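# Sealing a marble countertop

Marble takes in oil, wine and lemon juice faster than granite does, so it needs a fresh coat of sealer now and then. The job takes one evening, plus a night to cure. These steps are for polished or honed natural stone. Engineered quartz doesn't need sealer.

## Test first

Put a spoonful of water on the stone in a spot you use a lot and leave it for 30 minutes. Wipe it up. A dark patch means the sealer has worn off. If the stone looks the same as before, check again in July or whenever you do your other yearly chores.
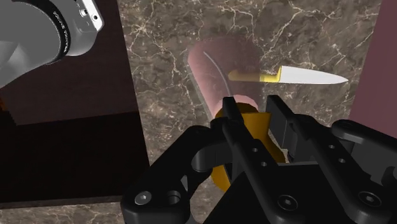 *Brown marble with cream-white veins. Test more than one area on stone like this.*

## What you need

- Penetrating stone sealer (I use Plikel; Bivora makes a similar one)
- pH-neutral stone cleaner
- Lint-free cloths, at least four
- Painter's tape
- Gloves

Skip vinegar and bathroom sprays. Acid etches marble, and sealer won't hide the marks.

## Clean

1. Clear the counter completely, including anything that lives against the wall.
2. Wash with the stone cleaner and rinse twice.
3. Dry with a cloth, then leave the stone overnight. Sealer won't soak into damp stone.

Old rings can be rubbed out with 800 grit paper on a honed finish, used wet. Start at 600 if they're deep. Leave a polished finish to a stone shop.
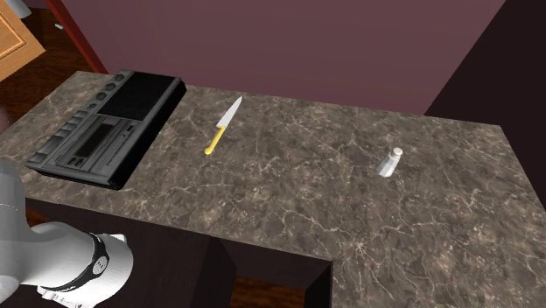 *Mottled stone seen from above at an angle, with the front edge and right edge showing.*

## Seal

1. Tape off the sink rim and the stove.
2. Pour a little sealer on a cloth and work in sections about as wide as your arms reach.
3. Wait for the time given on the can.
4. Wipe off everything left on the surface with a dry cloth. Dried sealer leaves a haze.
5. Do the edges last, with what is still on the cloth.

Repeat the water test the next day. If it still darkens, put on a second coat. Keep the window open and lay used cloths flat outside to dry before throwing them out.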